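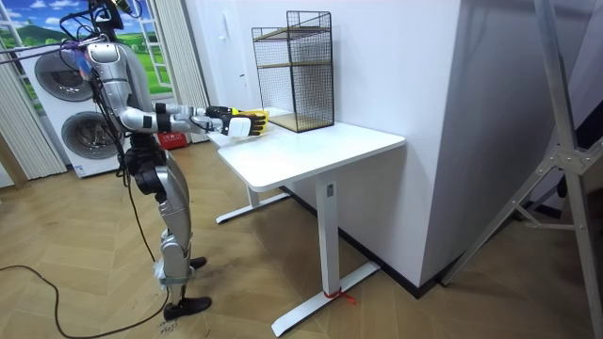 Handout 8: The Table Against the Wall

Setting Up a Small Workroom, Laltmont Evening Courses
Reading time: 6 min
Print | E-mail this page
60 shares | 8 comments

Last session we got as far as the floor plan and then ran out of time, so these notes pick up at the point where you have a room, a wall and no furniture in it yet. Bring your sketches back, please, even the ugly ones (mine are always ugly).

1. Start with the long side

I'm a big believer in putting the far long side of a worktable along a wall, like the white one at the top of the page. You lose access from the back, I know, and if you're cutting fabric or big sheets of paper that may be a deal breaker. For sorting, folding, packing and most small jobs, though, I've never missed it. Things stop rolling off the back, and you get a whole wall to hang stuff on later.

Leave the ends open if you can! I used to push my own table into a corner and then wonder why my left elbow was always sore. Half the jobs I do turn out to be easier from the short end, with the tabletop running away from me and everything laid out along it.

2. Tops and corners

White tops get a lot of grief in this class. Yes, they show every pencil mark. But that's what I like about them: a dropped pin or a scrap of clear film is hard enough to find without a busy wood grain under it. Clear film is tricky on white too, mind you, so if you use a lot of it, put a colored mat down first.

Rounded corners are worth having in any room where you walk past the table all day. If yours are square, the Simine corner guards we passed around in June are fine, though the adhesive takes a good long while to come off when you change your mind.

3. Look at the feet

People shop for tabletops and forget legs. The table in the picture has metal supports, and the nearer one is a thick upright with a long flat foot bar. I love this style for steadiness, and there's nothing at the front corner to bang your knee on. The catch is the bar itself. It reaches out along the floor, you will find it with your toes, and anything you want to store underneath has to fit around it.

Before you buy bins for under the table, measure between the bars. Do it at floor level. I once measured up at the top, bought a very nice set of Wijesinghe bins, and had to keep them in the hallway for a year.

4. Racks on the table

Put a rack on the tabletop only if you use what's in it every time you sit down. Otherwise it belongs on the wall or a shelf. Keep it far enough from the end you work at that both hands can come in flat without hitting it, then try it with something soft and bright in your hands, a duster or a glove, so you notice when you brush the uprights. Sounds silly, works well.

And don't fill every slot in the first week. You'll want to move things.

5. Cables

My least favorite part of any room. A long cable curving over the floor near where feet go is something I want you to plan for on paper, before the table goes in. Where's the outlet? Which side will you stand on? Draw the line from one to the other and see what it crosses. If it crosses the spot where you stand, look at bringing it down from above or along the wall. Skimen makes a low floor cover I like, but it does collect crumbs, so it's not for kitchens.

Bundled cables are easier to live with than loose ones, right up to the day you need to pull one out of the middle. Label both ends first.

6. To do before next time

- Mark your table on the floor with masking tape, foot bars included, and live with it for a couple of days.
- Stand at the long side and at one short end, and note which jobs feel better from each.
- Write down everything you'd want within reach while seated. Cross out what you haven't touched this month.
- Draw your cables in a different color on the plan.

A few of you asked about budget. The sample room in the course folder comes to 932 dollars with the table, one rack and the lighting, and I'd set 1,000 as a ceiling for a first go. The lighting is the part I'd spend more on if you have it. Secondhand tables are great, just get down and check the feet for wobble before you pay.

Next handout covers lamps and wall hooks. Bring a tape measure, and if you have a spare one, bring that too.

Notes updated July 12, 2025
Print | E-mail this page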